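Rernberg Home Textile Guide
Section 6: Folding and Storing Sports Clothing

This section covers jerseys, mesh shorts and other light sportswear kept in the Rernberg wardrobe system. It applies to the Fliscombe shelf insert and to the Gistgate drawer. For heavy items such as hooded sweatshirts and padded jackets, see Section 7.

Text by Thulani Gumede. Revised August 9, 2020.

6.1 Before You Start

Clothes must be fully dry. A jersey that feels dry on the body can still be damp at the collar and under the arms, where the fabric is doubled. Press those places between two fingers. If they feel cool, hang the jersey up again and come back later.

Empty the pockets of all shorts. Check the drawstring, if there is one, and pull both ends even.

You will need:
A flat area larger than the jersey with the sleeves out
A second surface at sitting height for garments waiting their turn and garments already folded
The Nkosi folding board (optional)

A carpet with a short pile is a good flat area. It holds the fabric in place while you smooth it, which a polished table does not do. Vacuum it first. A bed can be used, but a soft mattress lets the middle of the garment sink and the folds come out uneven.

CAUTION: Do not iron over printed numbers, names or team badges. Heat can soften the print and make it stick to itself once it is folded. If the fabric must be pressed, turn the garment inside out and use the lowest setting.

6.2 Folding a Jersey

1. Lay the jersey on the flat area with the large print facing up. Turn it so that you can reach the hem and both shoulders without moving.

2. Take the hem at one corner and pull it gently until the side seam is straight. Do the same at the other corner.

3. Smooth the body from the center outward with the flat of your hand. Go over the numbers lightly. Do not try to stretch out a wrinkle that runs through the print — it will settle in storage.

4. Bring the sleeves out from under the body and lay them flat. On jerseys with wide trim at the armhole, the trim tends to roll. Turn it back with your thumb.

5. Fold one side in toward the center, so that the side seam lies just past the edge of the collar. Fold the sleeve back on itself if it sticks out.

6. Repeat on the other side. The two sides may overlap a little.

7. Lift the hem and fold it up to the middle of the chest. Fold once more to the collar.

8. Turn the bundle over. The finished jersey should be a rectangle that fits the width of one Fliscombe compartment.

NOTE: If you use the Nkosi board, place it on the upper back of the jersey with the print facing down. Fold the sides over the board and slide it out before step 7.

NOTE: The care label is often sewn in near the hem and may hang outside the bundle after step 7. Tuck it in. Do not cut it off. You will want it when the print begins to crack and you are wondering about the wash temperature.

6.3 Folding Mesh Shorts

Shorts with an elastic waistband do not lie as flat as a jersey. Leave them until the jerseys are done, and keep them to one side on the second surface.

1. Shake the shorts out by the waistband.

2. Lay one leg on top of the other so that the side panels face out.

3. Smooth from the waistband down. The elastic will stay gathered. Do not pull it flat.

4. Fold the pointed part of the seat in to make a straight edge.

5. Fold the legs up to the waistband, then fold once more. If the shorts are very light, roll them from the leg end instead.

6. Place the shorts with the waistband toward the back of the drawer.

6.4 Keeping Sets Together

A jersey and shorts of the same color can be stored as a set. Put the shorts on top of the folded jersey, or inside the last fold if the drawer is shallow. The Gistgate drawer holds 2 stacks side by side. Leave a finger's width between the top of the stack and the drawer above.

Do not store new red items against white ones until they have been washed at least twice. Dark blue and black should be treated the same way. If you have no choice, put a sheet of plain tissue between them.

Garments on the flat area and on the second surface:

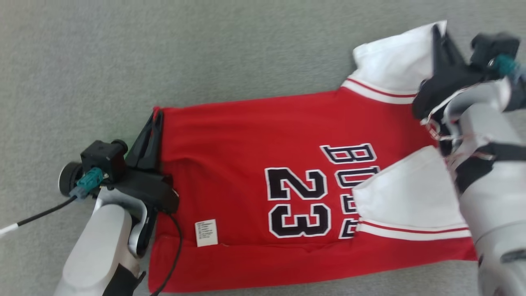
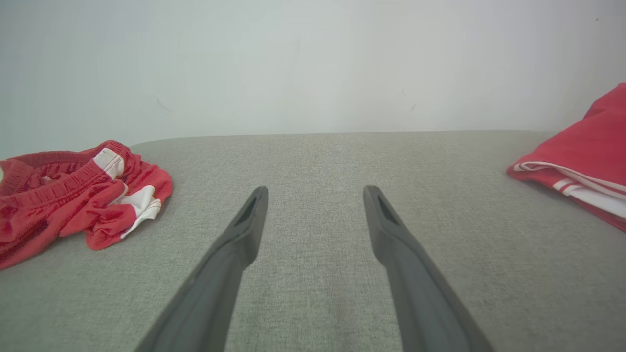
6.5 Problems and Remedies

The bundle opens when it is picked up.
The last fold is too short. Open the jersey to step 7 and bring the hem higher up the chest.

The stack leans.
The collars are all at the same end. Turn every second jersey around.

The print has stuck to the fabric facing it.
Do not peel it while it is warm. Leave the garment in a cool room overnight, then separate the layers slowly from one edge. Store it with tissue inside the fold from then on.

The drawer will not close.
Take out the top item and check the back of the drawer for a sleeve or drawstring caught in the runner. If the runner is clear, the stack is too high. Move one set to the Fliscombe insert.

There is a sharp crease across the number.
Hang the jersey in the bathroom while the shower is running, then let it dry before wearing or folding it again.

Replacement drawer runners are listed on page 88.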